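Craft Nook Walk-Around: Checklist With Comments
Privilau house, ground floor
Checked 22/08/2026

Same order as always: walls first, then floor, then storage, then hand tools. Mark each line OK, WATCH or FIX and write a comment even when it's OK, since the comments are the part we go back and read. I love doing this one. It's the prettiest corner in the building and it takes no time at all!

WALLS AND PAPER

1. Paper flat at the seams, no lifting corners
OK. Ran a palm down every seam and didn't find a bubble. The Mowat paste is holding up beautifully, even near the radiator side of the house where I expected trouble.

2. No tears or loose edges at hand height
OK. One nick from October has been glued down and I had to hunt to find it again.

3. Marks and stains
WATCH. There are yellow-orange marks on the pink flowers, one on the back wall, one on the left and one on the right. The one in back looks like paint. Do not scrub! Dab with a barely damp cloth, test a low corner first, and stop if the pink starts to come away. If they won't budge I'd happily leave them. The pattern is so busy with bows and blossoms that they sit in it quite comfortably.

4. Spare paper on hand for patching
OK. One full roll in the hall closet, plus a long offcut. Please keep the offcut — it matches the big blue bows, and those are the hardest part to line up.

METAL POSTS

5. Posts in the back corners firm, no sharp edges
OK. Pushed and pulled on both. Neither moved. Edges are smooth to the touch all the way down.

6. Nothing hung from the posts
OK. Bags and aprons go on the hall hooks.

FLOOR

7. Surface clean, no grit
OK after sweeping. Grit hides very well in a marbled pattern, so go by feel as well as by eye. I get down and look along it with a flashlight, which is oddly fun.

8. Chips, cracks, raised spots
OK. A vein is a vein and a crack is a crack, and a fingernail will tell you which one you have. No catches anywhere.

9. Slip check
OK. Soap film was our problem last time. Going down to one capful of the Skudberg cleaner in the big bucket has made a huge difference, and a plain water rinse afterward finishes the job.

STORAGE

10. Bins clean, no splits in the plastic
OK. Look hardest at the molded lip, where small plastic bins usually go first. Flex it gently with two thumbs. If it shows a white line, it gets retired to the garden shed.

11. Bins not overfilled
OK, and very much so. One tool to the small blue bin is a treat to inspect.

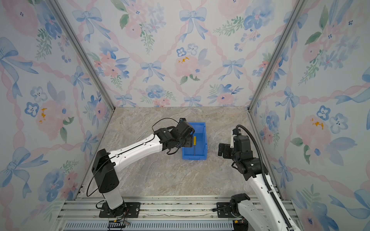
12. Open bins kept low
OK. They have no lids, so they stay off the high shelves. A screwdriver coming down from the Ilham unit would spoil somebody's afternoon. That unit is rated for 80 pounds a shelf and we are nowhere near it, but weight isn't the worry with things that can roll.

HAND TOOLS

13. Screwdriver handles sound, no cracks or looseness
OK. Hold the handle, twist the shaft, feel for play. The yellow one is my favorite thing to check because I never have to look for it.

14. Tips and shafts straight
OK. Roll each one on a flat surface and watch the shaft. A wobble means a bend, and a bent one comes out of use the same day.

15. Tools put away after use
OK. What a change from last year! I used to find them on windowsills, under cushions, once in the bread box.

16. Abrasive sheets stored dry
OK. Seven sheets of the 800 grit left. Reorder when we're down to two.

TO DO BEFORE THE NEXT CHECK

Test-clean the wall marks, low corner first. (Item 3)
Label the spare roll so it doesn't get used as gift wrap. (Item 4)
Refill the small bottle of floor cleaner. (Item 9)

Result: 15 OK, 1 WATCH, no FIX. Paper copy goes in the blue binder, sheet 104.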